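The Neva controller had lost the morning, and Kaja Priedītis entered the loss in the log without comment. The Doucet went on next. Same arm, same Robotiq gripper, same tulips. Force limit 20, approach speed 7, both in the units Ledcombe had agreed to in June.

"Stems compress," said Gunārs Paju.

"It's in the model."

"Whose?"

She started trial 242.
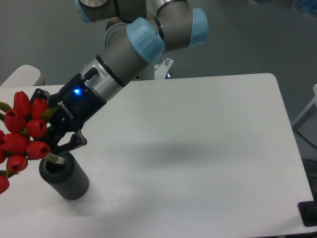
Photo: Anoma Uddin / Ledcombe

The fingers were closed on the stems, over the mouth of the vase. The force trace lay nearly flat. Paju read the numbers aloud, as he did when he wanted a controller to fail. He had written most of the Neva.

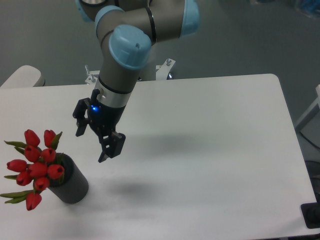
Gripper open, tulips in the vase.

Priedītis typed the trial number and the position error, then paused at the field marked Remarks. The form allowed 2000 characters. On the Neva sheets Paju had used them all.

"You could mention the lean," he said.

"Lean isn't a criterion."

"It was for mine."

She wrote: bouquet leans outward. Then she reset the counter and asked him to read her the next force limit.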